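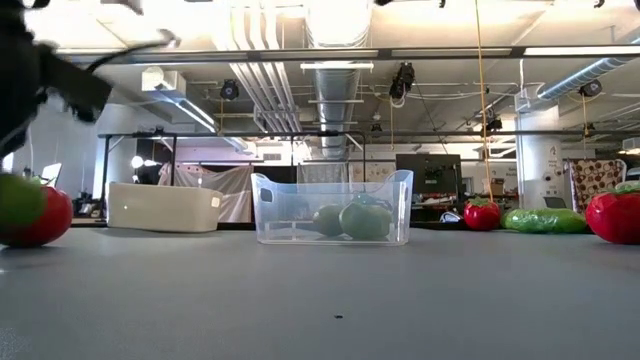
A pick-and-place program has to decide three things before anything moves: which object to go for, where to take hold of it, and where to put it down. In this session we follow those decisions through the software, from the camera message to the joint command. The task is sorting produce into bins on a flat grey table, and most of the trouble comes from perception. The clear bin in the middle is a good test. Two green items sit towards its right end, the larger one overlapping the smaller, and something teal-blue shows through the hazy plastic behind them. A detector that works on colour alone has no means of saying whether the teal-blue patch is inside the bin or beyond it.

Session 4: From detection to grasp
Flanden robotics software course, 9th September

What you need before you start

Have the Cellmont node graph running and the log viewer open. You should have finished the calibration exercise from session 3. If your hand-eye transform is still the default one, go back and do that first, as none of the positions below will mean anything.

1. The perception node

The node takes a colour image from the fixed camera and returns a list of candidates. Each candidate has a class label, a mask, a score and an estimated centre in the table frame. The labels are coarse on purpose: red round, green round, green long, bin, unknown. We do not need to know the variety of a vegetable to move it.

Shiny surfaces upset the mask. The long green item on the right of the table has a wrinkled, reflective surface, and the highlights along it can split one mask into several. The node joins neighbouring masks when they share a label and their edges lie close together. You can switch this off with merge_masks to see what it does. Two objects of the same colour that touch will also be joined, so the setting is always a compromise.

Objects at the border of the image are handled separately. If a mask touches the border, the node sets partial to true and leaves the centre empty. The planner will not accept a target without a centre. Students often take this for a bug - it is meant to happen.

2. Bins

Bins are not found by the detector on every cycle. Their poses are read once at the start and kept until you call refresh_bins. An opaque bin, such as the cream one, hides whatever is behind its wall, so the depth reading there can be trusted. A clear bin gives a poor depth reading, and you may get the far wall, the table or nothing at all. For clear bins we use the stored model of the bin and ignore depth inside its outline, except above the rim.

The rim is a curve on some bins. In our clear one the middle dips lower than both ends. The collision model uses a box with the height of the tallest point, which costs some reach but keeps the fingers away from the raised ends.

3. Choosing a target

The planner scores each candidate on four terms:

- detection score
- clearance on both sides for the fingers
- distance from the present gripper position
- whether another mask overlaps it

Clearance carries the most weight. In the Riis planner the weights are in a single file, targets.cfg, and you may change them while the program is running. Change one at a time and keep the log for each.

A candidate that fails on clearance is put back on the list and tried again after the next move. The planner gives up when 2 full passes have produced no valid target.

4. The wrist view

Once the arm is over the target, the fixed camera is of less use, because the arm itself covers part of the table. Control passes to the wrist camera. It sees both fingers all the time, which lets us work in image coordinates and drive the target towards the midpoint between the fingertips.

The wrist image has its own problems. A neighbouring object can be so close that it fills a large part of the picture. With a red target between the fingers and a big green one across the upper left, the green mask is by far the larger of the two. A rule that picks the largest mask would steer to the wrong object. Our node keeps the label passed down from the planner and looks only for that label, starting from the region between the fingers.

Shadow is the other thing to watch. The upper left of the red object is dark crimson and the rest is bright red to pinkish red, with white highlights. If the red threshold is set too tightly the shaded part drops out, and the estimated centre moves down and to the right. The servo loop then follows it.

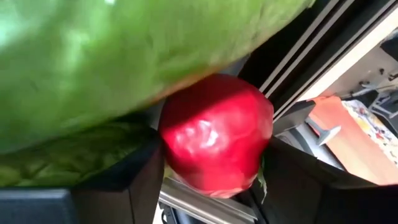
5. Exercise

Use the Ovside recording, which has 852 wrist images. Masks drawn by hand are supplied for 354 of them.

a) Run the node with the settings as given and save the centre estimates.
b) Widen the red range in steps until the shaded side of the target is included. Note the step at which parts of the background start to be picked up.
c) Replace the plain mask centre with the centre of a fitted ellipse. Compare both against the hand-drawn masks.
d) Write up your findings in no more than 800 words. Include one plot of centre error for each method.

Hand in the settings file with the text. We will run it on a second recording that you have not been given.

6. Common faults

Servo loop drifts to one side: check that the wrist image is not mirrored in the driver.

Target lost near the end of the approach: the search region is probably too small. Raise roi_margin.

Planner reports "no centre": the mask touches the image border, see part 1.

Arm stops above the clear bin: the stored bin pose is out of date. Call refresh_bins and start again.

Related notes
Session 2: Messages, topics and timing
Session 3: Hand-eye calibration
Session 5: Placing and release
Reading Cellmont logs

Contact the course office | © Flanden | Back to top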